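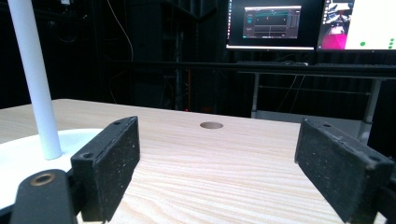
The table where I do my basting, light wood

Puckers on the back of the quilt, but the front is flat
Kaan Sezer, Thu 2 March

Hello to all. I am making my second quilt, a bed quilt for my sister, and I have a problem with the backing. When I look at the front, everything is flat and nice. When I turn it over, there are small folds sewn into the back fabric, mostly where two quilting lines cross each other. I used cotton wadding and a plain cotton back, washed before.

I basted it on my table and not on the floor, as my knees are not good. The quilt is much bigger than the table, so I did it in parts. I put 200 safety pins, so I did not think that pins could be the problem. I stretched the backing as strongly as I could and fixed it with clips.

I have quilted 13 lines until now. Must I take out all of them? And how can I baste in parts without getting folds again? In the first quilt, which I made in December, I did not have this, but it was only for a cot and it fitted on the table completely.

Emiliano Ledesma

I think you stretched it too much. The backing should be smooth and firm, but it should not be pulled like a drum. If it is pulled, it wants to go back to its size when you open the clips, and then the wadding and the top stay loose over it or the back makes folds when the foot pushes it.

My way on a small table is this. Find the middle of the backing and put it on the middle of the table, wrong side up. Let the sides hang down equally and clip only the edges of the table. Put the wadding, smooth it with the flat hand from the middle to outside, then the top. Pin this part. Open the clips, move everything to one side, and before you clip again, put your hand under and smooth the backing also. Many people forget this step and I forgot it too, in two quilts.

For the lines, take out only those which have a fold. If a fold is short, you can open the seam a few centimetres on both sides of it, smooth and sew again. Leave long thread ends so you can tie them and hide them inside.

Do you use a walking foot? You did not write it. 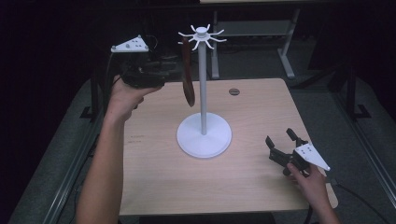 Huiling Tang commented under this answer that she would also quilt all the lines in one direction first, starting from the middle one, and smooth the back with her hand before every crossing line. She added that the weight of a bed quilt must be supported on the left side and behind the machine, otherwise it pulls while you sew.

Kaan Sezer

Thank you both. No, I have only the normal foot. I will order a walking foot before I continue, and I will take out the lines with folds first.

Yichen Xiao

Use spray glue, it is faster. Mine never had folds.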